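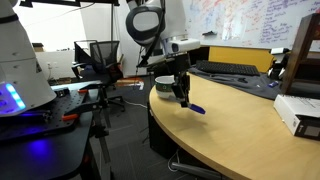 4. Running the repeat-placement protocol

This section covers one full session of the Skenham repeat-placement protocol, from reset to export. It assumes the arm has been mounted and calibrated as described in sections 2 and 3, and that the Furkasham recorder is installed on the workstation. If you only want to replay an existing session, go to section 6.

The protocol measures how well a grasp policy holds up when small desk objects are handled in a room that people use. Earlier versions were run inside a screened booth with a plain backdrop. Policies tuned there lost accuracy once the booth was taken away, so version 7 drops it. Leave keyboards, boxes, cables and chairs where they normally sit. Whatever is on the desk when the session opens is part of the session.

4.1 Before you start

1. Power on the arm and wait for the status light to settle.

2. Open the recorder and choose New session. Enter the site code and the operator initials. Do not reuse a session name, even if the earlier session was thrown out.

3. Check that every camera stream is live. A stream that shows a picture but has a frozen time counter is not live. Restart the recorder if you see this.

4. Run the wrist check from the Tools menu. The last joint turns through 360 degrees in short steps and returns to its start angle. If the cable at the wrist pulls tight at any step, stop and re-route it.

5. Confirm that the emergency stop is within reach of the person at the keyboard.

CAUTION: Keep hands and sleeves out of the reach area during the wrist check. The arm does not sense contact in this mode.

Note: Chairs may be moved between episodes but not during one. If someone needs to get past the desk, end the episode and mark it Interrupted.

4.2 Placing the objects

The object list for a session is drawn from the McAlister set, which is made up of things you would find on most desks: markers, mugs, small boxes, tape rolls and the like. Each object is either a target or a bystander. A target is picked up and put down. A bystander stays where it is, and any contact with it counts against the episode.

1. Read the object card shown in the recorder window. It names the target, the bystander and the side of the desk to use.

2. Put the bystander down first. It should stand upright. Any handle direction is allowed.

3. Put the target down within reach of the arm, clear of the bystander by at least the width of the open gripper.

4. Step back and press Capture layout. The recorder stores a still from each camera before the arm moves.

Do not use a ruler or floor tape to place things. The protocol depends on the ordinary spread you get when people set objects down by hand. In the first round of trials, operators who used tape produced layouts so alike that the score said very little about the policy.

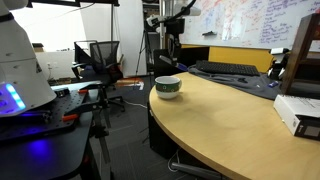

Figure 4-2. Mug standing upright on the open part of the desk, with the usual desk items left in place.

If the layout check fails, the recorder gives one of these messages:

Object not found. The target is outside the view of the wrist camera at its home position. Move it closer to the arm.

Low contrast. The target and the desk top are too close in color under the present light. Try a different room light setting. Do not put a mat under the target.

Overlap. The target and bystander cannot be told apart from the home position. Separate them and press Capture layout again.

4.3 Recording an episode

1. Press Start. The arm moves from home to a point above the target.

2. Let the policy run. Do not touch the desk.

3. When the gripper has closed and the arm has lifted clear, the recorder writes the first marker to the log. It writes the second when the gripper opens at the goal.

4. When the arm is back at home, choose a result: Complete, Dropped, Bystander contact, Interrupted or Timed out.

5. Add a note if something happened that the result does not cover. Keep it to one line.

6. Press Next for the following object card.

If the gripper closes on a marker or another thin object near a bystander, watch the gap on the approach and again on the way out. Most bystander contacts in our trials came on the way out, when the held object swung wider than the fingers. The contact can be light enough that the bystander does not move. Mark it anyway.

CAUTION: If the target is caught between the fingers and the desk, use the emergency stop. Do not pull the object free by hand. Release it with Tools > Open gripper, then move the arm up in manual mode before you send it home.

4.4 Session length and scoring

A full run of the protocol is 2,000 episodes, split over as many sessions as you need. Sessions may be held at different times of day, and it is better if they are, so that the light from outside varies. Keep the same policy file for the whole run. Changing it partway through starts a new run.

The Rusimus scorer will not report a result with fewer than 539 completed layouts. Below that number it shows only the raw log. Interrupted episodes are left out of the score but stay in the log. Timed out episodes are counted as failures.

The scorer gives two figures, one for placement and one for bystander contact. Report both. A policy can raise its placement figure by taking short paths over the desk, and the contact figure is where that shows.

4.5 Closing the session

1. Send the arm home and wait for it to stop.

2. Press End session. Leave the recorder open until the progress bar has cleared.

3. Copy the session folder to shared storage. It holds the layout stills, the camera streams, the joint log and the result list.

4. Power off the arm.

Note: The objects can go back to normal use between sessions. If one is chipped or lost, swap it for a similar one and record the change under Objects > Replace.

See section 5 for exporting a run to the scorer.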